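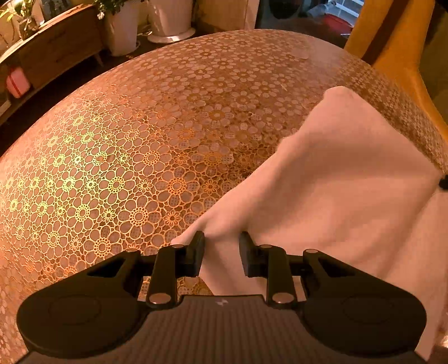

A white cloth on a round table dressed in a flower-patterned tablecloth.

THE TABLE LINENS OF HINGATE

Most households own more table linen than they use. It is received at weddings, inherited from aunts, bought on vacation and placed in a drawer, where it remains until a holiday calls for it. The Hingate Household Museum has spent the past two years considering what becomes of such pieces once they leave the drawer, and its present season, "Laid and Cleared," is given over entirely to the dressing and undressing of the table.

The season is the work of Shuk-fan Hung, the museum's keeper of domestic textiles. Ms. Hung came to Hingate from a hotel linen room, and her approach to the collection reflects that training. Pieces are shown on furniture, at table height, with chairs drawn up. Few are framed and none is pinned to a wall.

"A tablecloth on a wall is a diagram," Ms. Hung wrote in her notes to the season. "I wanted our visitors to see what happens at the rim, where the pattern has to turn and go down."

The rim is a serious matter for round tables in particular. A square cloth laid over a round table falls in four points, with shallow drops between them. A cloth made in the round falls evenly, but it must be centered with care. With openwork, any error is plain to see, for the motifs make a visible line against the edge and the eye follows them. Ms. Hung recommends that the cloth be laid folded in quarters, with its corner at the middle of the table, and opened outward one quarter at a time. It should then be adjusted by lifting. Dragging strains the small joins between one motif and the next, and these are the places where openwork most often fails.

The museum holds 61 table coverings, the greater part of them crocheted. Many came from families in the Woltano district, where the making of flower motifs was for a long period an evening occupation. Motifs were completed singly and put by in a tin or a basket. When enough had accumulated, they were joined. A full cloth could represent several winters, and the records kept by donors suggest that more than one maker commonly contributed. Differences in tension between one hand and another can sometimes be felt with the fingertips, although they are seldom apparent from across a room.

Color is a subject on which the museum receives frequent letters. Owners of tan and cream lace often ask whether it ought to be whitened. The museum's answer is that it usually ought not. Some thread was sold in those shades from the start, and bleaching it removes a color that the maker chose. Where yellowing is uneven, and follows the lines of old folds, a long soak in cool water with a mild soap is the proper first measure. The lighting of the room should also be taken into account before any judgment is made. Under a warm lamp in the evening, a pale thread may appear close to amber, and the same cloth inspected at a north window the next morning may need no treatment at all.

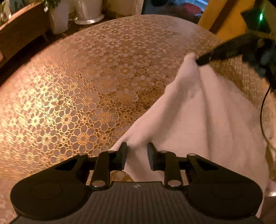
Plain white cloths receive equal attention in the season. They are the working members of the linen cupboard, and their folding was once taught as formally as their washing. The method followed at Hingate is the one Ms. Hung learned in the linen room. The cloth is taken by a corner and raised until the fabric hangs free. The neighboring corner is found by running the hand along the hem, and the two are brought together before anything else is attempted. Only then is the cloth lowered to the table, smoothed outward from the center and folded in thirds.

A cloth that has been bunched will keep its creases if it is folded too soon. The museum advises that it be opened fully, shaken once and left flat for a short time. Larger pieces are best handled by two people, each holding a pair of corners and keeping a light, even pull between them. It is also sensible to remove rings and bracelets before working above lace. A snagged loop should be eased back with a blunt needle and must never be cut.

Storage follows the same principles. The museum rolls its larger openwork cloths on tubes covered with acid-free tissue, supplied by the Cheng paper works, and keeps them in shallow drawers away from outside walls. Households without such drawers may fold their cloths loosely, with tissue in each fold, and refold them along different lines twice a year. Plastic bags should be avoided. Cedar blocks are acceptable if they do not touch the thread.

Saturday sessions in folding and care are held in the upper dining room and are limited to 30 places. Participants are invited to bring one piece of their own, clean and dry. Attendance in the spring was such that almost every session was filled, and the museum has extended the program through June. The Pumetti Tea Room, on the ground floor, has laid its tables with reproduction cloths for the length of the season, and visitors are welcome to handle them.

Admission to the galleries is included in the price of a session. Inquiries regarding gifts of linen should be addressed in writing to the keeper of domestic textiles, with the measurements of the piece and whatever is known of its maker.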